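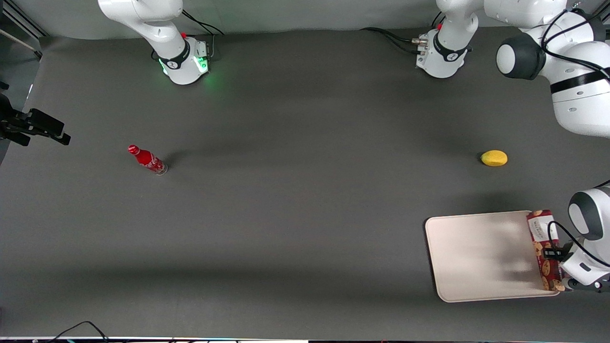

Kerska Tablett, groß, beige

Artikelnummer 918
Serie: Kerska
Farbe: beige, cremefarbener Ton
Form: rechteckig, Ecken gerundet
Rand: leicht erhöht
Preis: 79 Euro im Satz zu vier Stück, Versand wird im Warenkorb berechnet

111 Mal geteilt · 12 Kommentare

Das große Tablett aus der Serie Kerska ist unser meistbestelltes Modell für Theke, Büroküche und Packtisch. Es hat eine glatte Fläche ohne Muster, gerundete Ecken und einen Rand, der nur wenig nach oben steht. Eine Packung Kekse lässt darauf noch viel Platz neben sich. Wer mehrere Packungen, Servietten und kleine Schalen zusammen tragen möchte, findet mit diesem Format meistens die richtige Größe.

Wir haben das Tablett zuerst für Kunden angeboten, welche Waren für kleine Geschenksendungen zusammenstellen. Diese Kunden legen den Inhalt einer Sendung auf ein Tablett, prüfen ihn und geben das Tablett an den nächsten Platz weiter. Später kamen Bestellungen von Cafés, von Seminarräumen und auch von privaten Haushalten dazu. An der Form haben wir in dieser Zeit nichts geändert.

Fläche und Rand

Die Innenfläche ist eben und durchgehend glatt. Es gibt keine Fächer und keine Rillen, in denen Krümel liegen bleiben. Der Rand läuft um das ganze Tablett und ist so niedrig gehalten, dass man eine flache Schachtel von der Seite greifen und über ihn hinweg herausnehmen kann. Manche Kunden wünschen einen höheren Rand. Für diese Kunden führen wir das Modell Arancibia, das weiter unten kurz beschrieben ist.

Der beige Ton ist ruhig und etwas warm. Verpackungen mit kräftigem Druck, zum Beispiel in Dunkelrot, heben sich darauf deutlich ab, und auch kleine weiße Etiketten sind schnell zu finden. Auf einer dunkelgrauen Tischplatte sieht man das Tablett schon beim Hereinkommen. Auf hellem Holz wirkt es zurückhaltender. Bitte beachten Sie, dass die Farbe an Ihrem Bildschirm etwas gelblicher oder grauer erscheinen kann als bei Tageslicht.

Gewicht und Stapeln

Ein einzelnes Tablett wiegt 918 Gramm (die Artikelnummer ist zufällig dieselbe Zahl, das hat schon zu Rückfragen geführt). Mit diesem Gewicht bleibt es auf dem Tisch gut liegen, wenn man etwas ablegt, und lässt sich leer mit einer Hand tragen. Beladen empfehlen wir zwei Hände.

Die Tabletts lassen sich ineinander stapeln. Wir empfehlen eine Stapelhöhe von höchstens 12 Stück. In einem höheren Stapel sitzen die unteren Tabletts fester zusammen und man muss sie mit etwas Geduld lösen. Zwischen selten benutzte Tabletts können Sie ein Blatt Papier legen.

Für welche Arbeiten es sich eignet

Pausentisch und Büroküche: Kekse, Teebeutel und Zucker stehen zusammen auf einer Fläche und müssen nach der Besprechung nicht einzeln zurückgebracht werden. Volle Packungen stellen Sie am besten flach hin. Hochkant stehende Schachteln können beim Tragen umfallen, auch wenn der Rand sie am Rutschen hindert.

Packtisch: Ein Tablett entspricht einer Bestellung. Diese einfache Regel hat sich bei vielen unserer Kunden bewährt. Der Lieferschein kommt zuerst auf das Tablett, darauf die flachen Teile, am Rand die kleineren. Ist das Tablett leer, so ist auch die Bestellung vollständig im Karton.

Ladentheke: Für lose aufgestellte Packungen reicht die Fläche bei normalen Keks- und Waffelschachteln gut aus. Bei sehr langen Packungen, die über den Rand hinausragen, sollten Sie vorher messen. Wir senden Ihnen auf Anfrage gern eine Papierschablone in Originalgröße.

Zuhause: Als Frühstückstablett, als Ablage auf der Kommode oder für die Schublade mit den Backzutaten. Für den Balkon ist es auch geeignet, aber bitte nicht das ganze Jahr draußen lassen.

Nicht geeignet ist das Tablett als Backblech, als Schneidunterlage und als Untersetzer für Töpfe, die direkt vom Herd kommen. Messerspuren sind auf der glatten Fläche sichtbar und lassen sich nicht auspolieren.

Reinigung

Für den täglichen Gebrauch genügt ein feuchtes, weiches Tuch mit etwas Spülmittel. Danach bitte trocken nachwischen, besonders in den vier Ecken. Schokolade lässt man am besten erst fest werden und hebt sie dann mit einem stumpfen Spatel ab. Flecken von schwarzem Tee oder Kaffee sollten nicht über Nacht bleiben. Auf Scheuermilch und auf raue Schwämme bitten wir zu verzichten – die Fläche wird sonst matt, und zwar ungleichmäßig.

In die Spülmaschine geben wir das große Format nicht. Es passt in die meisten Haushaltsgeräte nur schräg hinein, und das Wasser erreicht dann nicht alle Stellen.

Reste von Etiketten lösen sich mit lauwarmem Wasser, wenn man ein nasses Tuch einige Minuten darauf legt. Speiseöl hilft bei hartnäckigem Kleber. Danach noch einmal mit Spülmittel abwischen.

Zubehör und verwandte Artikel

Kundus Einlage. Eine dünne Matte, die lose in das Tablett gelegt wird. Sie ist nützlich, wenn Gläser oder Tassen transportiert werden, denn auf der glatten Fläche können diese wandern. Die Einlage ist in Hellgrau und in Dunkelgrau erhältlich und kann mit der Schere nachgeschnitten werden. Für trockene Packungen wird sie nicht gebraucht.

Arancibia Tablett mit hohem Rand. Gleiche Grundfläche wie Kerska groß, aber mit deutlich höherem Rand und zwei Griffen. Es ist schwerer und wird einzeln verkauft. Arancibia und Kerska können nicht gemeinsam gestapelt werden.

Kerska Tablett, klein. Halbe Fläche, gleiche Farbe. Zwei kleine Tabletts passen nebeneinander auf ein großes. Zurzeit haben wir davon nur noch wenige Sätze am Lager, die nächste Lieferung ist angekündigt.

Beschriftungsclips. Zum Aufstecken auf den Rand, im Beutel zu 12 Stück. Die Clips halten nur am Modell Kerska, der Rand von Arancibia ist dafür zu dick.

Bestellung und Lieferung

Das große Tablett wird nur im Satz zu vier Stück abgegeben. Einzelne Tabletts können wir leider nicht verschicken, unser Karton ist für vier gemacht und bei weniger Inhalt kommen die Ecken beschädigt an. Wenn Sie ein einzelnes Tablett brauchen, können Sie es nach Absprache bei Pindedent im Lager abholen.

Bestellungen, die bis mittags eingehen, packen wir noch am selben Werktag. Ab 12 Sätzen liefern wir auf Palette und vereinbaren mit Ihnen vorher einen Termin. Bitte geben Sie bei solchen Bestellungen eine Telefonnummer an und teilen Sie uns mit, ob eine Rampe vorhanden ist.

Bitte öffnen Sie den Karton gleich nach der Ankunft und sehen Sie die Ecken an. Transportschäden melden Sie uns mit einem kurzen Satz und der Nummer vom Lieferschein. Wir schicken dann Ersatz, und das beschädigte Tablett müssen Sie nicht zurücksenden.

Häufige Fragen unserer Kunden

Gibt es das Tablett in anderen Farben?
Das große Format gibt es nur in Beige. Eine dunkle Ausführung hatten wir früher im Programm, sie wurde wenig bestellt. Restbestände davon sind nicht mehr vorhanden.

Kann man das Tablett bedrucken lassen?
Einen Druck auf der Innenfläche bieten wir nicht an. Für die Kennzeichnung von Abteilungen oder Arbeitsplätzen nehmen die meisten Kunden die Clips oder einen Aufkleber auf der Unterseite.

Wie viele Packungen Kekse passen darauf?
Das hängt von der Packung ab, die Schachteln sind sehr verschieden. Mit der Papierschablone können Sie es in wenigen Minuten selbst ausprobieren.

Rutscht das Tablett auf dem Tisch?
Auf einer trockenen Tischplatte liegt es ruhig. Steht Wasser auf dem Tisch, kann es sich bewegen – dann bitte zuerst abwischen. Selbstklebende Filzpunkte für die Unterseite sind möglich, sie stören aber beim Stapeln.

Kann ich alte und neue Tabletts zusammen benutzen?
Ja. Die Form ist gleich geblieben. Ein älteres Tablett kann im Farbton etwas dunkler sein, besonders wenn es lange am Fenster gelegen hat.

Preise und Angaben Stand 22. Juni 2026. Änderungen am Lieferumfang teilen wir auf dieser Seite mit. Fragen zu größeren Mengen beantwortet Pindedent schriftlich, normalerweise innerhalb von zwei Werktagen.

Kommentare (12)
Teilen (111)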